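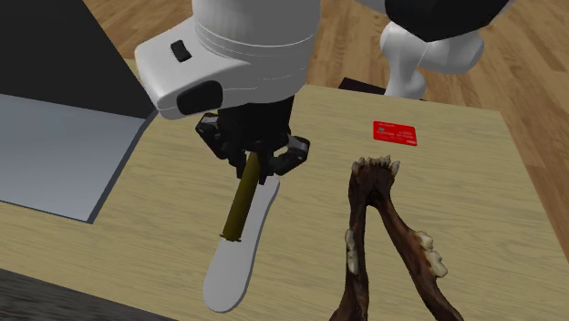 Talking Money, Tents and Bad Coffee with Mitra Arabzadeh

November 2019

I'd been trying to pin down Mitra Arabzadeh since August, and when we finally got on the phone she was eating toast. "Go ahead, I can chew and talk," she said, and she can! We were on for nearly two hours and I filled most of a notebook, so what you get is the good parts, minus a long detour about knee braces.

If you don't know her, Mitra walked the Penura Trail last summer, all 821 miles of it, at the age of 58. She did it on a budget she'd worked out at her kitchen table in Dalen, and then she wrote up every dollar she spent on a little blog that hikers have been passing around ever since. I am a terrible budgeter and only a so-so hiker, so naturally I had questions.

I started with the big one, which is how a person who had never slept in a tent by herself decides to go do that for ten weeks.

"I slept in one in the yard first," she said. "Two nights. The second night it rained and I went in at three in the morning and felt like a total failure. Then I got up and ordered a better tent, so I guess I'd decided by then."

The better tent was a Trillura, bought used from a guy in the next town who'd taken it out once and hated it. She paid $80 for it and still sounds thrilled. (I looked at the new ones after we hung up. I'm not going to talk about what they cost.) She told me it had a smell she never got rid of, kind of like a basement, and that by the third week she'd stopped noticing, "or else I smelled worse than it did."

We talked about the money for a long time, and I think it's the part most people want to hear. Mitra spent her working life doing the books for a lumber yard and she's not shy about numbers. Her plan was to hold herself to $40 a day in the towns and spend nothing at all between them. I asked if she stuck to it.

"In the first half, yes. In the second half I met pie."

There's a diner at the Clakik crossing, a little past the halfway point, where the trail comes down out of the hills and more or less dumps you in the parking lot. She stayed there for three meals in a row. She had the cherry pie, then a burger, then the cherry pie again, and she left a tip she describes as "what you'd leave if somebody had saved your life." It's all in the blog, right down to the coffee, which she says was awful and which she had four cups of.

I wanted to know how she paid for things out there, being a person who once drove an hour home for a wallet. She laughed at me a little. She says the small towns are all different and you can't count on anything. One store took cards but only if you spent ten dollars, so she ended up with more batteries than she could use. One campground had a coffee can with a slot in the lid, and you were just trusted to put your fee in it.

"I carried one bank card and a bit of cash, and I kept them in separate places. The card went in a sandwich bag inside my hat."

Inside her hat! I made her say it again.

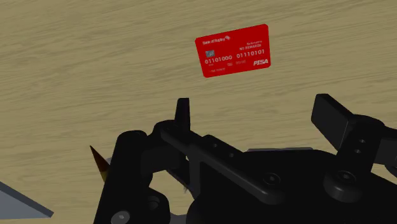
She'd sewn a little flap into the lining before she left, and she swears by it, because the pack comes off all day long but the hat hardly ever does. The cash lived in the bottom of her first aid kit under the gauze. She also did one thing I'm going to copy, which was to open a second account just for the trip and move money into it every Sunday-ish, whenever she had signal. If the card had gone missing, she'd have been out one week of groceries and that's it. Her bank was very nice about it, although she had to explain the trip to three different people and one of them wanted to talk about his own blisters.

The card never did get lost. The hat did, for about 20 minutes, when it blew off a footbridge. She says she has never moved that fast in her life, before or since. It was hung up on a branch right at the water, sandwich bag and all, and she sat down on the bank and ate an entire sleeve of crackers to calm down.

I asked what she'd packed that she was sorry about. She had a list ready. A camp chair, which she mailed home from the first post office. A hardcover book ("I know, I know"). A bottle of dish soap that would have lasted a family a year. She had me cracking up about the postage, because she wrote that down too, and sending the chair home cost more than the chair had.

And the things she was glad of? Wool socks, a bandana and a cheap plastic trowel. Also a deck of cards, which surprised me, but she played solitaire most evenings and taught gin rummy to a pair of college kids who walked with her for the last stretch before the state line. They still owe her money, apparently. She's keeping track.

There was a harder part in the middle, and she didn't skip over it when I asked. Her husband died four years ago, and the walk was something he'd always talked about doing once they both retired. She said there was a week when it rained every day and she was furious with him. "Just stomping along, yelling at him about the mud. Then I came around a bend and there was a deer standing there listening to the whole thing. I apologized to the deer."

I didn't really know what to say to that, so I asked about the end. The Penura finishes at a gravel lot with a signpost and a portable toilet, and her daughter was supposed to be there with flowers and a cold drink. Her daughter went to the wrong lot. So Mitra finished by herself, sat on her pack for an hour, and chatted with a man who was waiting for his dog to come back. He gave her half a sandwich. Egg salad. She put it in the blog under "income."

These days she's back in Dalen, walking a few miles every morning and giving a talk at the library now and then for people who are thinking about a long hike. I asked what they worry about most, figuring it would be bears. She says it's bathrooms, then bears, then money, and that the money people usually stay after to talk. She brings her spreadsheet. She'll email it to you if you ask, but she wants you to fill in your own food column, because she says hers is mostly pie and she won't be held responsible.

She's thinking about another trail for next year, a shorter one this time, and her daughter has asked to come along. They've already had a disagreement about the tent. Mitra wants to bring the Trillura, smell and all, and her daughter has offered to buy a new one for the both of them.

"I told her she can buy whatever she likes," Mitra said, "but she's carrying it."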